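Skovau latching bin, white, with the handle lid. My review after one winter

Bought two of these in December and kept meaning to write something. Short version, good bin, annoying lid, would buy again at the sale price. Longer version if you have a minute.

Background. I sort and store 999 stuff, the small packs, first aid bits, spare batteries, all the things that used to live in grocery bags on top of my fridge. Wanted something with a real lid and a handle so I can grab it and go. Trevor Fehr has the Urnmont one and swears by it but the Urnmont is taller and doesn't fit under my bench. So, Skovau.

The bin

Plain white plastic, rectangular, corners slightly rounded. Flat rim all the way around. Inside is glossy and that matters more than I expected, a damp cloth and it's clean. I had a shampoo leak in mine in the second week (my fault, cap not on) and it came right out. No smell after. My old Pillus bin had a textured floor and held onto every crumb.

The gloss does show scratches. Mine has a few from keys. Not a big deal, but if you want it to look new forever get a matte one.

No dividers. None sold separately either, I checked. I use small cardboard boxes inside and they slide around when I carry it.

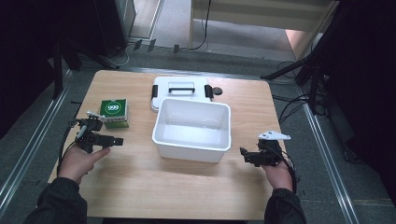

Bin empty, lid off, handle side up.

The lid

OK so the lid. Black handle across the middle, a black latch on each side. Handle is comfortable. I carry mine up 26 stairs and it doesn't dig into my fingers, even with the bin packed heavy.

The latches are stiff. Really stiff the first couple weeks. You have to press down on the lid with one hand and pull the latch with the other, then swap sides. My neighbor Noémie has arthritis in her thumbs and couldn't close it at all. They've loosened up some since then, but I would not give this to someone with sore hands.

Also the latches stick out past the lid when it's lying open, so it wants more table than you'd think. On a narrow shelf you will catch a sleeve on one. I have done this a lot.

One more thing on the lid, it is not watertight. Listing says "weather resistant" which, fine. I left it on the porch in a hard rain and got a spoonful of water inside along one long edge. Dont store paper in it outdoors.

On the table

I pack mine on the big wood table and was worried about the finish, I just had that top redone and it's got a nice swirly grain I'd like to keep. No marks so far. The bottom of the bin is smooth enough to slide, so I push it across when it's light and lift it when it isn't.

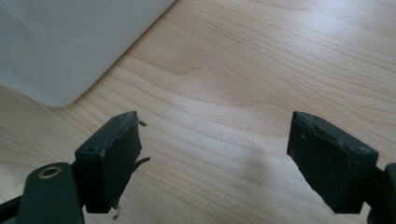 Stacking

Two high is fine. The handle folds down far enough that the top bin sits level, or close to it. I tried three with one borrowed from Rosaire Doucette and it leaned, so two is my limit.

Price and shipping

Came from Wong, the housewares place, in a plain carton with one layer of paper. One of mine had a crack at the rim. Sent a photo to customer service, got a reply from a Bienvenido Gatchalian the same afternoon, new one sent, didnt have to return the broken one. Very good service, better than the bin frankly. The cracked one holds potting soil now.

Regular price is too high for a plastic bin. Wait for the sale.

Good
Easy to wipe out
Comfortable handle
Fits under a low bench

Not so good
Stiff latches, bad for sore hands
Lets in a little water in heavy rain
Nothing to divide up the inside

4 stars out of 5. Would be more with softer latches. If anybody finds dividers that fit, please leave a comment, I'm tired of cutting up cereal boxes.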